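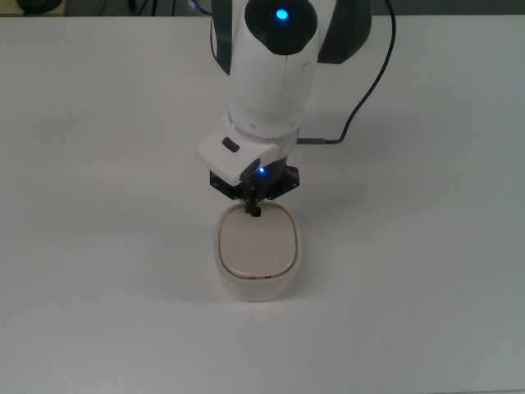
I have been trying to tell my hickories apart for 2 years now, and the hickories are winning.

The trail behind Boltcombe has plenty of them. Shagbark is the easy one, bark peeling off in long strips like a bad wallpaper job, and I was very pleased with myself until I learned that young shagbarks don't do it. A young shagbark looks like a gray pole. So does a young pignut, a young mockernut and, if the light is poor, a fence post.

So you count leaflets. Shagbark usually has five. Pignut usually has five, sometimes seven. Mockernut has seven, or nine, or five if it's in a mood. Every field guide I own says "usually" more often than my dentist does.

Bitternut I can do. The buds are mustard yellow all winter and nothing else out there is that color. I have found 3 along the creek and visit them more than I visit some relatives.

For mockernut, crush a leaf and smell it. The book says "spicy, resinous." I got green, and then I got green again on the pignut. Thick twigs and a big fat end bud are a better bet - you can check those in February, with gloves on, while your coffee goes cold.

The nuts should settle it. Thick husk splitting clean to the base, shagbark. Thin husk that only splits partway, pignut. The squirrels know this too, and by October what's left under the big tree at the second bend is 100 percent crumbs.

I've put that one down as "hickory, probably pignut." In June I had it as an ash.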